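Second cell added to the spring equipment budget

3/18/19 – Szalai will go ahead with a second robot cell for the Pidurville refurbishing line. The first cell has been on the processor job since November, and the budget for its twin covers an arm, a gripper, a bench frame and one year of service.
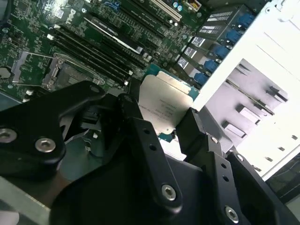

One reply to the draft plan came from Prarent, saying the service contract should be bid separately, as the last one was priced before anyone knew how often the finger pads would need changing. That has been agreed. Bids are due in 3 weeks.

Fixture plates are a small line in the budget but they take the longest to get right. We have set aside $881 for plates and spare clamp blocks.
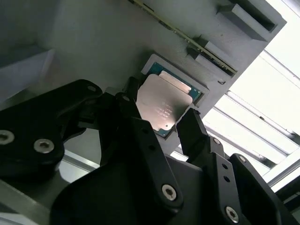
Photo: Plumano

Plumano will supply the plates again. Lead time is four weeks from a signed drawing, so the drawing has to be settled before the arm is ordered – last time we did it the other way and the arm sat in its crate. Pocket sizes

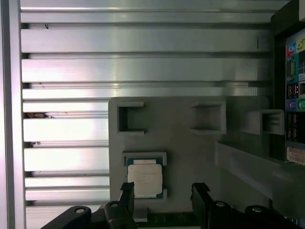

should be checked against the processors we plan to take in next year as well as the ones on the shelf now. Send any changes to the purchasing desk.

Spare fingers, pads and screws come to $1,547. These can be bought out of the current budget and shared by both cells.
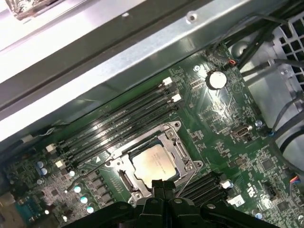
Gripper at the processor socket, Pidurville line.

Floor space and power for the second cell are still to be confirmed.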